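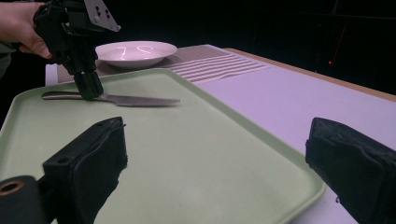
The Drarkum Film Archive is a regional moving image archive and lending library based in Plerkeck. It collects, preserves and screens amateur films, local newsreels and short features made in the Drarkum valley and the towns along the coast. It also runs a small development fund for first-time directors.

History

The archive grew out of the Plerkeck Cine Club, whose members had stored their reels in the basement of the Edet, a single-screen movie theater on the harbor road. When the theater changed hands, the new owner asked the club to move the collection. Ruth Inskip, then a projectionist at the Edet, drew up a list of what was there and found that many of the reels had no other known copy.

Inskip became the first keeper of the archive and held the post until her retirement. In its early years the archive had no paid staff and opened one afternoon a week. It moved to its present building, a former telephone exchange, after a grant from the town.

Collection

The holdings run to 3000 titles, of which 700 have been scanned and can be watched on the premises. Most are on 16 mm and Super 8 film. There is a smaller group of 9.5 mm reels, mainly family films, and a growing amount of videotape.

The best known item is "Salt Road", a silent short that follows a delivery driver through a winter storm. It was long thought lost, but a print turned up in a box of club accounts. The print lacks its opening titles, and the name of the director is still disputed.

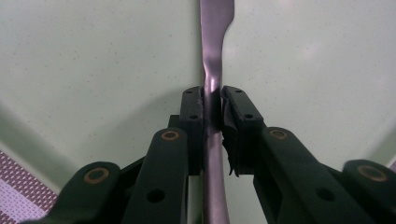 Also held are the papers of the Pundora company, which made training and travel films until it closed. These include scripts, call sheets and correspondence with distributors. The company's negatives are stored elsewhere and are not part of the collection.

Film fund

The fund was set up under Inskip's successor, Adesuwa Nwosu, who had worked in documentary production. It supports short films of up to 15 minutes by directors who have not had a film released before. Applicants must live or work in the region. Each funded film is deposited with the archive on completion - the maker keeps all rights.

Early rounds drew criticism from local filmmakers, who argued that the rules favored documentary over fiction. The rules were changed the following March and the two are now judged separately. Films backed by the fund include "Low Water" by Folasade Okafor and "The Understudy" by Funmilayo Nwachukwu.

Management

Nwosu stepped down on 23/08/2022 and was succeeded by Ifeoma Ogundipe, previously head of programming at the Edet. Ogundipe kept control of the fund and combined the cataloging and scanning teams into one department.

Screenings

The archive has a viewing room with 100 seats, used for monthly programs and school visits. Larger events are held at the Edet, which seats 235. Silent films are usually shown with live piano. Admission to the monthly programs is free for members.

See also

Plerkeck Cine Club
Edet (movie theater)
Pundora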